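Week 6 notes: choosing fingers and pads for the hand-held grippers

Print these notes | E-mail to a classmate

Right, picking up where we ran out of time. I'd got as far as the Trurnholm hand-held and was about to say something rude about its trigger, so let's start there.

The Trurnholm has a long, soft trigger pull and very little feel at the end of it. You squeeze, the fingers close, and you keep squeezing past the point where anything useful is happening. The Jullcombe has a shorter pull and a firmer stop, and I find I crush fewer things with it (paper cups especially!). On the other hand, my forearm is cooked after half an hour with the Jullcombe, and the Trurnholm I can use all afternoon. Try both in the lab before you decide which one your group wants. My hands are on the small side and yours may not agree with me.

Now, pads. I ran 314 grasps over the break with two pad types, flat and ridged, on the same pair of parallel fingers. Same objects each time, same person holding the tool (me, with a podcast on). The flat pads slipped on 52 of them. The ridged pads did better on anything hard and shiny, and a bit worse on thin card, which tends to sit down in a groove and then tilt when you lift. I haven't split the slips by object yet, so don't quote that 52 in your reports as if it settles anything.

A few things to write down every single trial:

- which pad, and when it was last wiped
- where on the object you took hold
- which way up the object was when it left the surface
- whether you released on purpose or it let go on you

That third one gets skipped all the time. Rings and bangles are why I'm fussy about it. A bangle lying flat is a rotten thing to grab with parallel fingers, so people tip it up on its edge and pinch the band, and then it can swing about the pinch point like a little wheel. If your notes only say "picked up bangle, put in tray", I can't tell a clean carry from one that rotated a quarter turn on the way over. Both count as a success on paper and they are very different grasps.
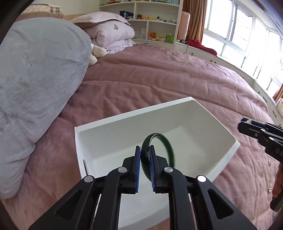 The other trouble with a curved, glossy object is how little of it touches the pad. You've got a narrow patch of contact on each side and that's your lot, so squeezing harder helps less than you'd hope. Shift the grip a few millimetres and try again before you lean on the trigger.

Do some of your trials on a soft surface too. A bench is kind to you, as the tray stays put and the object sits level. On bedding or a cushion the whole lot can tilt when you nudge it, and your approach angle has to change with it. I'd like at least one soft-surface run from each group.

For next time, read the Sheehan handout on linkage play, just the first half, and have a go at the Billel logging sheet. It takes some 2,000 rows before it gets sluggish, which is plenty for this unit. Bring your own pads if you've moulded any. I've got spare screws, but I'm nearly out of the short ones, so please put them back in the tub.

Questions about these notes: see me after the lab or ring extension 742
© Robotics teaching group | Back to top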